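# How a Workshop Plans for a Robot

Before a robot can do a job, someone has to buy it, find a place to put it, and pay for all the small parts that go with it. This work is called planning for equipment. It starts with a written list and a sum of money called a budget.

This page follows a plan made at Skellby, a workshop that sorts and packs floor and wall tiles. The plan was written by Lorne Cloutier, who runs the workshop, and Ruairí Moriarty, who looks after its machines.

## Step one: write down the job

A robot is bought to do a job, so the job is written down first. The first line of the Skellby plan reads: "Pick up one flat tile from a table and set it down in a box without chipping it."

That line tells the planners several things. The tile is flat, so the robot's fingers need to close on its edges. The tile can chip, so the fingers can't squeeze too hard. The table is a fixed height, so the arm must be able to reach that height and the box as well.

A job written as "help with tiles" would not tell them any of this. They could end up with a machine that lifts heavy crates very well and can't hold a single tile.

## Step two: choose the gripper

The part of a robot that holds things is called a gripper. Many grippers have two fingers that move toward each other and apart again. The largest gap between the fingers is called the opening. If an object is wider than the opening, the gripper has to take hold of it some other way, for example by pinching one edge.

Grippers are often sold apart from the arm. A buyer might choose an arm from one company and a gripper from another. In that case a metal plate is needed to join them, and the holes in the plate have to match the holes on both parts. The plate goes on the list too.

Some grippers are made to be held by a person. The person moves them by hand and works through the job at a table. This is useful in planning, because the planners can study the movements before they pay for a whole arm.
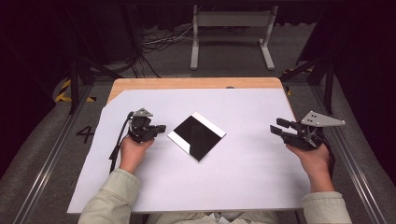

*Two hand-held grippers and a square tile on a paper-covered table. The fingers of both grippers point toward the tile.*

A thin, flat object is harder to pick up than a ball or a cup. When it lies on a table there is no space under it for a finger. The fingers must take it by the sides, or one edge must be lifted first. With two grippers, one can steady the tile while the other lifts. The Skellby planners had to decide whether they needed one gripper or two, and that choice changed the budget more than any other.

## Step three: measure the space

An arm needs room to move. The space it can reach is called the work area. People must be kept out of the work area while the arm is running, so it is often marked on the floor or closed in with a fence.

The planners drew the room on squared paper. They marked:

- the table
- the space the arm could reach
- the door, and the path from the door to the table
- the nearest power outlet
- the place where each cable would run

Cables are easy to forget. A cable that is too short will pull on the machine, and one that lies across a path can trip someone. Ruairí Moriarty measured each cable run with string and then added extra length for the bends.

## Step four: make the budget

A budget has two kinds of cost. One kind is paid once, when the equipment is bought. The other kind is paid again and again for as long as the equipment is used.

The table below shows part of the Skellby budget. The larger items, including the arm, are on a separate sheet.

| Item | Cost | How often |
|---|---|---|
| One gripper | $3,000 | Once |
| Joining plate | $135 | Once |
| Finger pads | $15 | Every month |

The finger pads look cheap next to the gripper. Pads wear down, though, and have to be replaced. Twelve sets at $15 each cost $180 in a year, more than the joining plate.

A second gripper would add another $3,000 and another plate. It would also need its own pads. The planners added these up before they decided, and they chose to start with one gripper.

## Step five: ask for prices

A written price from a seller is called a quote. Skellby asked two sellers, Grirnlow and Plivton, and sent both of them the same list. If the lists had been different, the prices could not have been compared.

A quote should say what is included. One seller may include the cables and another may charge for them. It should also say how long delivery will take. The gripper had a delivery time of around 14 weeks, so the order had to go in well before the machine was needed.

## Words to know

**Budget:** a plan for how money will be spent.

**Gripper:** the part of a robot that takes hold of things.

**Opening:** the largest gap between a gripper's fingers.

**Quote:** a written price from a seller.

**Work area:** all the space a robot arm can reach.

## Try it yourself

Choose a job at home, such as putting spoons in a drawer. Write the job in one sentence. Measure the widest and the thinnest object with a ruler, and write down how far a gripper would have to open. Then make a list of everything the job would need besides the robot, and mark each item "once" or "again and again."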